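Home tidying arm – pre-run inspection checklist, with my comments
4 min read

I wrote this list for our small group at Stiltville, where we try to find out if an arm can clear a living room of things left lying around. I fill it in before every set of runs. Saoirse Brennan checks it after me and adds her remarks.

1. Base bolts tight, no movement when pushed by hand – OK
Comment: I push from two sides. A base that moves a little gives a big error at the fingers.

2. Emergency stop within reach of the person on watch – OK
Comment: Tested with the arm moving slowly. It is not enough to test it with the arm standing still.

3. Speed limit set for soft furniture – OK
Comment: The Orkuver profile is still too fast near cushions, so we use the Fairclough one.

4. Finger pads clean and opening evenly – OK, with remark
Comment: Left pad has some wear. Replace before the next long set.

5. Path checked against armrests and backrests – OK
Comment: Please check this again after each time somebody moves the furniture, also if only by a hand's width.

6. Items with pins or sharp edges approved for pickup – OPEN
Comment: The planner likes to grasp the narrow side, and this is where the pins often are. Brennan: "Do not sign this one until the grasp list is changed."

7. Seams and gaps between cushions marked in the map – FAIL
Comment: In April we made 493 pickups on seats and 146 were failures. Most of them were flat things lying near a seam. On a hard table the same arm has very little trouble.

8. Log running, clock correct – OK
Comment: Run 1007 had no log, and we could not explain it later.

Can it do the chore already? My answer is – partly. It can take a box from a seat if a person is watching. I would not leave it alone with a sofa for an afternoon, and a person tidies the same seat in 16 seconds.

Result: supervised runs only. Items 6 and 7 must be closed first.

16 comments | Share

Recent items
Trokness gripper pads: wear after one season
Folding towels, second attempt
Checklist for the workshop sweeping cart
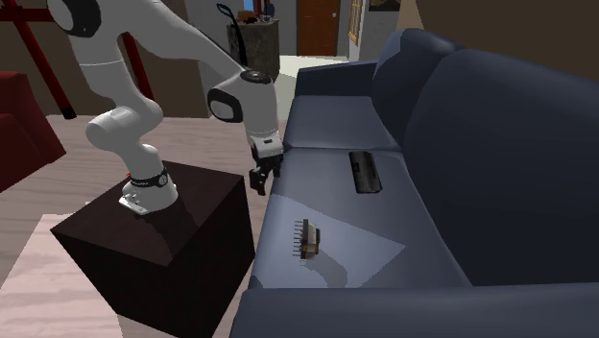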